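The Sudadeo club meets in a back room at Agbayani and works on one problem, folding a towel with a single arm. Divina Cabanatuan, who leads the software side, said the students began in November with 40 recorded attempts and now have 295.

"The grasp is the easy part," she said. "A corner is a good target. The trouble starts with the second fold, when the hem is under the cloth."

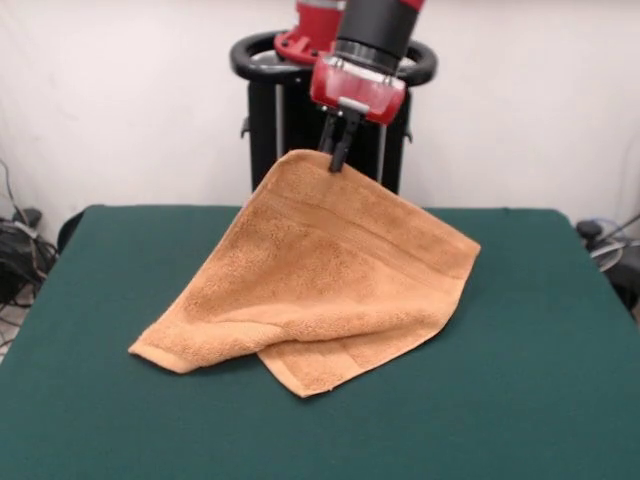
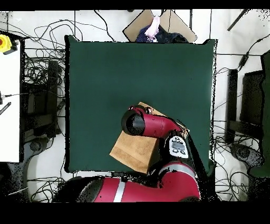

*Towel held by the gripper over green felt (first picture); the red arm over the green mat (second).*

Rommel Barredo writes the motion code. He limits the speed of every lift. "Terry cloth swings," he said. "If you lift fast, you plan on a shape that no longer exists."

Their controller, Pasten, replans 4 times per fold. Cabanatuan wants it to replan less often. Barredo does not, and the setting stays where it is until the next round of tests.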